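Wrist cam vs fixed cam for thin objects, two-finger gripper (sim)

gripsalot
Joined in October, mostly lurking. I've been comparing two camera setups in sim for picking up skinny stuff, same arm and same parallel-jaw gripper both times. Setup A is a wrist camera looking down past the fingers. Setup B is a fixed one off to the side, on a model of the Lavoie stand. I assumed B would win because you see the whole arm. Nope! A is way ahead on anything thin, and B keeps closing on air. Is it just my controller?

mkiss_bench
Probably not your controller. From the side you're guessing depth on something a few pixels wide. What resolution are you feeding it?

gripsalot
Low. I shrink everything before it goes to the policy, so yeah, the rod pretty much melts into the table in B.

PrudusFan12
Gonna disagree with Miklós here. I ran a fixed camera on the Prudus arm for months and it was fine on dowels and pens. Your background matters more than where the camera sits. What's the table texture?

gripsalot
Marble, dark brown with pale veins all over. I randomize textures and that one is seed 2693, my least favorite of the whole batch. The veins are thin and light and so is half of what I'm trying to grab.

zmelnyk
Ha, so that's your problem, in both setups. Post a wrist view?

gripsalot
Sure, this is A with the fingers open and the gold rod between them, flared end down by the palm.
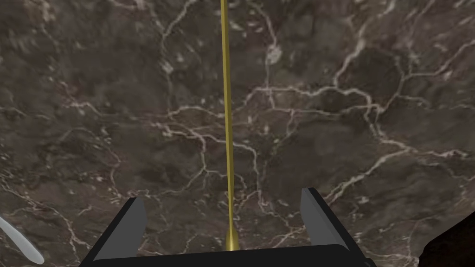

Reply from zmelnyk
OK, that's nicer than I expected. Gold against brown reads fine, and you've got lots of room on both sides of the foot. I'd worry more about the veins if the rod were white. Try a white one on the same seed before you call it for A.

Reply from PrudusFan12
Still not sold. One good view doesn't tell you the wrist cam wins — run 1000 episodes each on plain gray, then 1000 on the marble, and post all four numbers. If B catches up on gray, it was the texture.

Reply from mkiss_bench
Fair test, I'd take that. Keep the Jakard controller gains the same for all of it though, last time somebody here changed them halfway and we argued for 12 pages.

Reply from gripsalot
Deal. Gray runs are queued, should take around 10 hours on my machine. White rod after that.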